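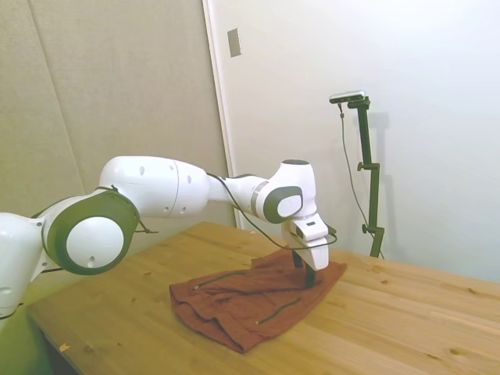 I have owned the same rust-brown cloth since January of some year I can't pin down, and I have never once folded it into anything you'd call a rectangle. It starts out as one. Then I bring the near edge over, the far edge stays put, and the middle does whatever it likes.

My friend Ainhoa Miranda folds like a shop display. She came over for dinner, watched me wrestle the thing on the kitchen table and asked, very kindly, whether I'd considered a drawer with a door on it. Drawers don't have doors. I think that was the point.

So this winter, with not much on, I decided to learn. The method I settled on came out of a second-hand household manual I picked up in Ustmont for 20 dollars, printed in 1897 and written by a woman who plainly had staff. Her instructions for "the common cloth" are as follows: lay it flat, smooth from the centre outward, bring edge to edge, repeat, press with the palm. There is a stern paragraph about wrinkles and moral character, which I skipped.

Smoothing from the centre does help, I'll give her that. Pinching a fold in the middle and hoping the rest will follow does not. You have to go for the corners, and first you have to find the corners. On a faded cloth that's been wadded up at the back of a cupboard, they could be anywhere.

I'm up to the second fold. It gets fat on one side and I've been turning that side to the wall. Fitted sheets are on page 449 and I'm in no hurry to get there.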